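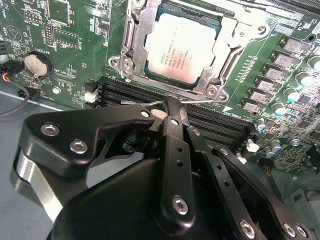

Last modified: June, 4:12 pm

Figure 2. A Xeon processor in its metal socket frame on a green board.

3.2 What people pay for old server parts

I went into the Gurnham listings expecting a mess, and I got one! Sellers there call the same chip "tested," "pulled" or "as is" (sometimes all three in one ad), so I had to settle on my own labels before I could compare any prices. I ended up with 1,210 listings for processors like the one in Figure 2, and 63 of them had to go because the seller never gave a model number.

The part I liked best was the shipping. Buyers on Plolberg seem happy to pay more for a chip sold with its board — nearly 100 dollars more in one case — even when the board is an old one they probably won't keep. Magbanua (2) saw the same thing with used printers and put it down to worry about bent pins and bad packing. I'm not so sure. My Nudelis numbers, which I get to in the next section, point more toward plain laziness, mine included.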